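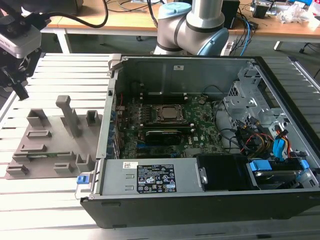
The black cat of Wutthorpe

For as long as most people in Wutthorpe can remember, somebody has been seeing a big cat on the moor. It is said to be black, long in the tail and larger than any dog in the village. It crosses roads at dusk. It sits on walls. It has been blamed for dead sheep, spilled bins and one missing goose.

The first report in print came from a delivery driver who braked for an animal on the Jomine road one March morning. He took it for a calf until it turned its head. The local paper ran four paragraphs, and within a fortnight 14 readers had written in to say they had seen the same thing, some of them years earlier. Most had kept it to themselves for fear of being laughed at.

Those letters are still the best evidence there is. They agree on the colour and the tail. They disagree on nearly everything else, including whether the ears were round or pointed, and how the animal moved. Two describe a bounding run, while the others mention a low, steady walk.

The usual explanation is an escaped or released pet. Keeping large cats at home was legal in Britain without a licence until 1976, and some owners are believed to have let their animals go when the law changed. A cat freed then would be long dead, so the idea only works if there were enough of them to breed. On a moor this size, with walkers on it all year, you would expect a body by now, or at least a skull.

Sheep farmers are divided. On the Nudaner side, where most of the carcasses have been found, several are convinced. They point to bones picked clean overnight and to a ewe carried over a wall. Others put it down to dogs and foxes, and say a dead sheep left out on open ground never lasts long whatever killed it.

Then there is distance. A black domestic cat on a bare hillside, with nothing near it to give the scale, can look enormous. At Sundqvist Farm, where the animal has been reported more often than anywhere else, the favourite viewing spot is a gate 158 metres from the wall it is supposed to walk along. The farm also has several black cats.

None of this has put people off. The moor path runs for 800 metres from the Wutthorpe car park to the first gate, and on summer evenings there is usually someone leaning on it with binoculars. The path is rough after rain and there is no phone signal past the stream. Dogs should be kept on leads until the end of July for the ground-nesting birds.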